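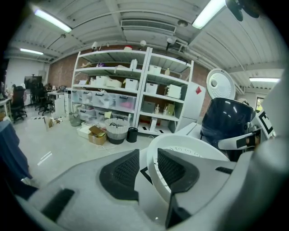 机器能否承担家务：一份阶段性观察

近年来，关于家用机器人的讨论日益增多，公开演示亦层出不穷。笔者长期从事小型电器的维护与流程评估工作，常被问及同一个问题：机器现在能不能做家务？本文就此作一说明，所述意见仅代表个人，不构成任何采购建议。

一、讨论范围

本文所称“家务”，限于厨房及储物区域内的日常操作，包括开合器具的盖子、取放物品、擦拭台面以及将用品归还原位。洗衣、照护老人与儿童等事项不在讨论之列。扫地机器人已属成熟产品，其工作方式与手部操作差别较大，本文亦不涉及。

二、开盖与取放

以带翻盖的厨房小电器为例。对人而言，掀开盖子、取出内件、再行合盖，几乎无须思考。对夹持式机械手而言，每一步均须单独解决：手指从何处进入，夹多紧，盖子掀到什么角度才会停住，手腕退出时是否会碰到盖沿。圆形薄片类的零件尤其不易处理，其边缘较窄，姿态稍有倾斜，夹持点便随之改变。两指之间的间隙看似充裕，留给误差的余地其实很小。

笔者去年10月曾对Kirui公司的一套桌面机械臂进行试用，任务为取下一件圆盘状配件并放回托架，共记录1,061次操作。取下一步总体顺利，放回一步则明显较差，失败多发生在最后一小段距离：配件已到位，却未能对正，机械臂随即松开。人在此时会用指尖轻轻拨动，凭手感寻找卡口，而该设备当时并无此类动作。

三、环境的影响

演示场地往往台面整洁、光线均匀，物品位置固定。实际使用的房间则不然。层架上收纳盒大小不一，瓶罐与杂物混放，地面上有篮筐、敞口纸箱和线缆，椅子的位置每天都在变。人绕过一根地上的白线不会留意，移动底盘则须先将其识别出来，再决定绕行或停止。

透明收纳盒是另一项常见困难。盒内物品的颜色会透出，深度相机有时将盒壁忽略，直接以盒内物品为目标。笔者见过Enasine的移动样机反复尝试抓取盒中之物，手指每次均抵在盒壁上。后将盒面贴上不透明标签，情况有所改善，但要求住户为全部收纳盒贴标签，恐怕难以推行。

四、车间与家庭之比较

车间的情况略好。Rerside的装配线上，零件来料方向一致，工位高度固定，机械臂每班只做2种动作，可以稳定运行。该线主管Tracey Whiteley在来信中写道：“我们为机器改了夹具、料盘和照明，前后用了大约14周。机器本身的安装反而很快。”

这一经验值得重视。车间可以为机器改造环境，费用由产量分摊；家庭通常不会为了每天一次的合盖动作重新布置厨房。两处所用的硬件可能相近，投入与回报的账却完全不同。

五、现阶段的判断

截至2023年5月31日，笔者的看法如下：

在位置固定、器具单一的条件下，开盖、取件、按键等动作已可由机器完成，但速度低于常人，且须有人在场。

在物品位置经常变动的房间内，整理与归位尚不宜交由机器独立进行。

涉及热源、液体及玻璃制品的操作，建议继续由人承担。

另需说明，手持夹持器采集的人工操作记录近来受到较多关注。由人手持与机械手相同的指端完成家务，再以所得记录训练设备，可以覆盖不少临场的细小动作，前文所述放回配件时的微调即属此类。该方法对不同品牌器具的适用程度，笔者尚无足够数据，暂不评价。

六、后续安排

下一阶段拟以Zellthorpe的双指夹具重复上述圆盘配件试验，并增加3种不同高度的台面。评估时将取下与放回分别计算，中途由人扶正的操作单独列出，不计入成功。读者如有同类设备的使用记录，欢迎在文后留言，注明器具类型、台面高度及照明条件即可。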